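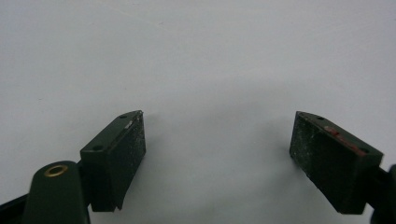
Pradix Board Set

README, maintained by Krystyna Zalewska

Contents

Pradix is a set of recordings of small tabletop tasks done on a plain board. Each recording covers one task from start to finish: picking up an object, moving it across the board, setting it down, or passing it from one side to the other. There are 525 recordings in 7 folders. 181 of them use both hands. The rest use one.

Work surface

All tasks were done on the same kind of setup, a pale board laid flat on a wooden table. The board is the work area. Anything that lands on the bare wood counts as off the board and is marked "off" in the notes column.
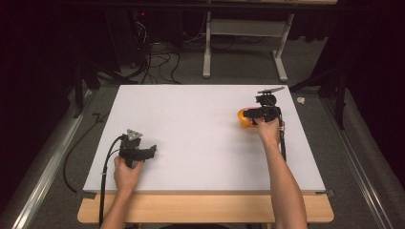 Board clipped at its two near corners, with an orange object held over the right side.

Before a session:

Wipe the board with a dry cloth.
Line up the near edge so a strip of table shows along the front.
Put on both clips and push the board lightly to check that it stays put.

Small specks on the board are fine. Larger marks should be noted, as they can be mistaken for objects when someone is labeling.

Folders

Folders are numbered in the order they were filled. Folders 1 to 5 were done at Keltthorpe and the last 2 at Issahaku. The notes file in each folder has one line per recording – task, hand, object color, and whether the object ended on or off the board.

Object names are kept short. Use the color first, then a number if there is more than one of that color ("orange 2"). Older notes used shape names, and a few of these are still in folder 1.

Known problems

Folder 3 has two recordings with the same number. Both are good – the second should be read as 3b.
Some August recordings have no object color filled in.
Left and right always mean the person's own left and right. One notes file had these switched and has been fixed.

Use

Free to use inside Polside projects. Send corrections to Krystyna with the folder and recording number.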